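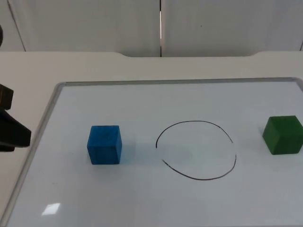
Blue cube, green cube and the marker circle, with the gripper at the left.

Home | Projects | Minutes | Calendar | Contact
4 min read

Flasden working group, minutes for Tuesday, April 18, 2023

Present: Heriberto Grajales, Fidelina Cáceres, Lucero Bedoya, Krešimir Dervishi (by phone, in and out), and me, Sheyla Guzmán, typing. Sorry for the typos, I was also in charge of the coffee!

1. Last minutes
Approved. Lucero wants it noted that she did send the February spreadsheet, it was just sitting in the wrong folder. Noted.

2. Where we are with the demos
We have 1,335 demonstrations saved on the Pudusel drive, and 300 of those are from before we changed the way we start each one. Heriberto would love to throw the old ones out. Fidelina would not, and she had a good case (they're the only ones where the person driving was new to it, and new people drive differently!). We went back and forth for a while and ended up with a tag. The old set stays, marked "early", and gets left out of the first training run.

3. The cube and circle task
This took up most of the meeting. The instruction is "put the blue cube in the circle," driven from the leader arms, green cube left alone. Krešimir asked if we could have the operator say the instruction out loud before moving. I like that, it slows people down in a good way, so we're trying it.

Then the circle itself. Ours has a gap on the left side and it's wider than it is tall, and Lucero asked if we should trace a cup and get it over with. Heriberto says leave it, he wants the policy to cope with the kind of circle a person draws in two seconds. I'm with him. We do need a rule for scoring, though, so: the whole base of the cube inside the line, and if it sits over the gap, pretend the line carries on. Fidelina will write that up with a sketch.

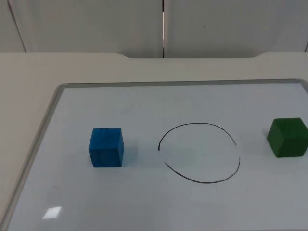
Board with both cubes and the circle still empty, arms out of view.

We also talked about what the operator does at the end. Some of us let go and stop recording right there, and some of us drive the arm back first. I'm guilty of the first one. From now on everybody opens the gripper, lifts straight up, backs off, and then ends the recording.

Krešimir brought up glare on the board from the overhead light. He thinks it's fine if it stays put, and worse if we keep nudging the board around. Tape marks on the table, then. (Lucero has tape.)

4. Hand guiding or remote
Fidelina tried moving the arm by hand at Sotelo and found it much easier to teach to visitors, but her own hands kept ending up in the camera view. We'll stick with remote for this task and do a batch of 50 by hand later on, to compare.

5. Durnham visit
They want to drive the arms themselves. Yes please! Heriberto will do a short warm-up with them first, nothing recorded.

To do
Fidelina: scoring rule and sketch
Lucero: tape marks, "early" tags
Heriberto: warm-up plan for Durnham
Krešimir: check whether the drive can hold another 1,000 demos
Me: new operator card with the ending steps on it

We ran over by a bit. Next one is in the same room, and Lucero is chairing.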